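Robotics Club Spring Update

It has been a busy few weeks in the Gostitbridge robotics room, and April always seems to sneak up on us with the showcase close behind it. I keep meaning to write these updates more often, and then the room opens at 3:30 and the afternoon is gone. So please get comfortable, because I have a fair amount to catch you up on!

First, a big thank you to every family who sent a student back to us after the winter break. We have 7 teams this season, and the project that everyone stops to ask about in the hallway is the two-arm station. The students named the left arm Gasa and the right arm Mivex (there was a vote, and then a second vote, and I have promised never to reopen the matter). The task they picked for the spring is a handoff. One arm picks up something small, carries it to the middle, and gives it to the other arm without dropping it. When they first wrote it on the whiteboard it sounded so easy that a few of them worried it would be finished in an afternoon. That was 6 weeks ago.

What they have learned since then is how much we all do without thinking when we pass someone a pencil. You feel the other person take hold, and then you let go. The arms have to be taught when to do that, and the students have been trying all sorts of timing. They keep a paper log of every attempt, good and bad, and the log is now up to 137 tries, with 111 of them marked as drops. I love that number. Each drop has a little note next to it in somebody's handwriting, things like "let go too early" or "pushed it sideways," and you can see the notes getting more careful as the pages go on. The successes have been bunching up toward the end, too, and you should hear the cheer when one goes through.

We started with hard, even shapes, and then the students decided they wanted to try things that are crumpled and uneven, which was their own idea and a brave one. A soft or lumpy shape doesn't sit the same way twice, so both grippers have to come in at an angle that leaves room for the other.

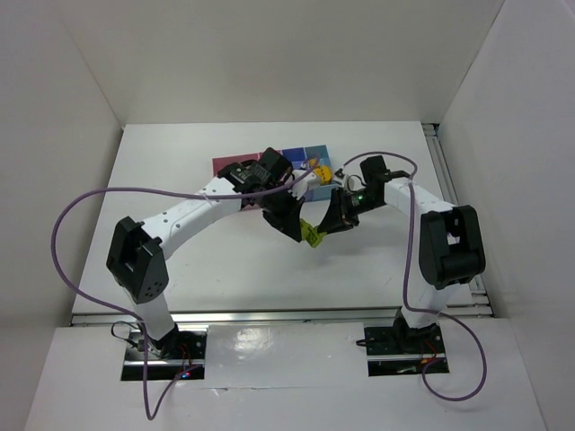

The younger students have mostly been working on the programs that bring the arms to the middle slowly, and the older ones have been looking after the grip itself. They trade jobs every couple of weeks — partly so that everyone gets a turn, and partly so that no one person is the only one who knows how a thing works. Some of the best fixes have come from a student who had just switched over and asked a very plain question.

The showcase will be in the Sutter Room again, with doors at 6:30 in the evening. Brothers, sisters and grandparents are all welcome, and the teams would be delighted to talk your ear off about their logs. If your student is staying late to practice in the week before, please send a snack and a water bottle, and remember that pickup is at the side door after 5:00. We could also use a few more extension cords for the night, so if you have one to lend, put your family's name on it and drop it off at the front office.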